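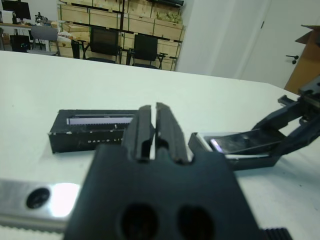

# Why Do Things Get Scratched?

You get a new lunchbox. It is smooth and shiny and you promise to look after it forever. By September it looks as if a badger has been using it as a skateboard.

What happened? Mostly, dust.

## The secret life of dust

Dust looks soft. Some of it is – bits of sock, bits of skin, bits of dog. But mixed in are teeny grains of sand and grit, and sand is often made of quartz, a mineral as tough as it is common. When you slide your lunchbox across a table, those grains get dragged along underneath, each one plowing a tiny ditch.

The rule is simple: a harder thing can scratch a softer thing. Quartz is harder than plastic, so the plastic loses. It always loses. Plastic should really stop accepting the challenge.
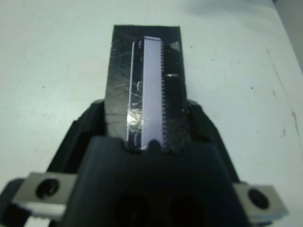
## Why scratches look white

Black paint is black all the way down, so why is a scratch on it so often pale? A smooth surface bounces light off neatly in one direction, the way a mirror does. A scratch has rough, crumbly edges that throw light every which way, and some of it lands in your eye no matter where you stand. All that scattered light looks whitish. Snow plays the same trick. So does a scuffed-up ice rink.

Dark, glossy things show it worst of all. My neighbor Botond Kozma bought a black car and now spends his summers looking at it sadly.

## A scratching contest

Over 200 years ago, a scientist named Mohs had already begun sorting minerals by which ones could scratch which. Talc, the stuff in some powders, came in last. Diamond came in first and has been smug ever since. Your fingernail scores a little over 2, so it can scratch talc but should leave quartz well alone.

Try it yourself with an old plastic lid. (Old. Ask first. "I was doing science" is not a magic spell.)

1. Rub one corner with a cotton ball.
2. Rub another corner with a coin.
3. Rub a third with a pinch of sand.
4. Tilt the lid under a lamp and look for pale lines.

Then rinse the sand off outdoors. It doesn't belong in the sink, and the sink has scratches of its own to worry about.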